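**Getting the musty smell out of dark clothes?**

Marisol Guzmán

Hello all. I moved into a ground floor flat in January and everything black I own has started to smell like an old cellar – trousers, jumpers, the lot. I wash at 30 degrees with the ordinary Eltora liquid and dry indoors, as there's no garden. I'd rather not boil things and watch them go grey. Any ideas would be very welcome!

---

**Lena Pawłowska**

Oh, you have my sympathy, I had two winters of this in my last place! Nine times out of ten it's the drying. Anything that stays damp overnight will smell, however nicely you washed it, so put it through a second spin (my old Grenetti goes up to 1,000 and that does perfectly well) and leave a good hand's width between things on the airer. A window open a crack helps more than you'd think, even when it's cold out.

Then have a look at the machine itself. Pull back the rubber seal and wipe it, clean the drawer, and run it empty on the hottest setting once a month.

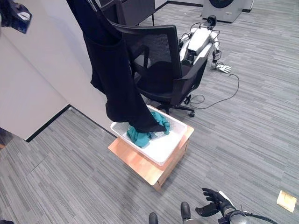
For the clothes that already smell, soak them in cool water with a cup of white vinegar for an hour before the wash, inside out, and go easy on the liquid. Too much of it clings to dark cloth and holds the smell. Skip the softener as well, at least for a few weeks – I know, I missed it too.

---

**Orlando Apaza**

Brillness powder. Works for me.

---

**Rigoberto Sotelo**

Agree with Lena about the seal, mine was black underneath. Don't use powder on darks though, it leaves white streaks.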